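Le métré ne devrait pas être un secret de fabrication

Quiconque a fait chiffrer la rénovation d'un logement connaît la ligne : « fourniture et pose, ensemble, forfait ». Pas de quantité, pas d'unité, pas de prix unitaire. Je soutiens que cette pratique devrait disparaître des devis de second œuvre, y compris pour les petits chantiers.

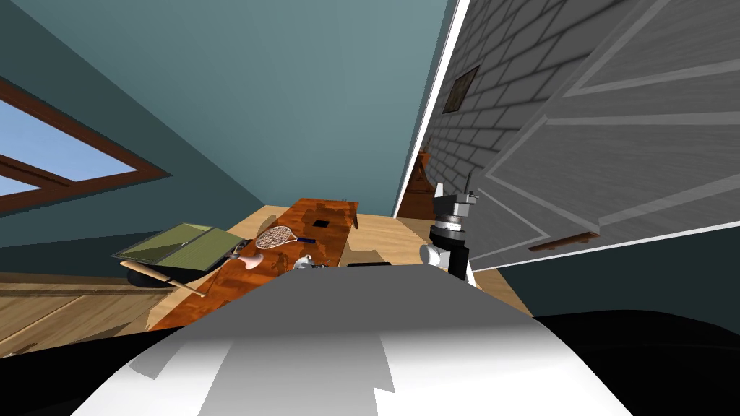 Un devis au forfait global n'est pas illégitime en soi. Il transfère le risque de quantité à l'entreprise, et ce transfert a un prix. Encore faut-il que le périmètre soit défini. Or le forfait sans métré laisse indéterminés les points sur lesquels naissent les litiges : déduction ou non des ouvertures, traitement des tableaux et des embrasures, nombre de couches, reprise des supports, protection des sols. Le client croit acheter une surface finie. L'entreprise vend un nombre d'heures estimé.

J'ai comparé en mars 4 devis de peinture établis pour le même appartement, à Trevdale. Deux seulement indiquaient une surface. Le premier, de la société Loveck, comptait les murs vides pour pleins, portes et fenêtres comprises. Le second, de Drateck, déduisait toutes les ouvertures puis facturait les embrasures au mètre linéaire. Les deux méthodes sont défendables. Elles donnent des surfaces différentes pour un ouvrage identique, et le prix au mètre carré ne peut donc pas être comparé sans correction. Une fois les métrés ramenés à la même convention, l'écart entre les deux offres tombait à 813 euros, dont l'essentiel tenait à l'enduit de lissage des plafonds. Quant aux deux devis restants, aucune correction n'était possible, faute de données de départ.

L'objection habituelle porte sur le temps. Un métré détaillé coûte une visite plus longue, et le devis reste souvent sans suite. L'argument est recevable, mais il porte sur la rémunération de l'étude. Rien n'interdit de facturer le relevé et de le déduire du marché en cas de commande, à condition de l'annoncer avant la visite. L'entreprise Palacios procède ainsi et remet un tableau de 12 lignes par pièce, que le client conserve même s'il ne signe pas.

L'autre objection veut que le particulier ne sache pas lire un métré. Il n'a pas besoin d'en vérifier chaque cote. Il lui suffit de pouvoir le soumettre à un tiers, ou de constater qu'une pièce a été oubliée.

Le minimum exigible tient en peu de choses : la convention de mesure, la quantité par pièce et par type de support, l'unité, le prix unitaire, les préparations exclues. La convention de mesure devrait figurer en tête du document, avant tout montant.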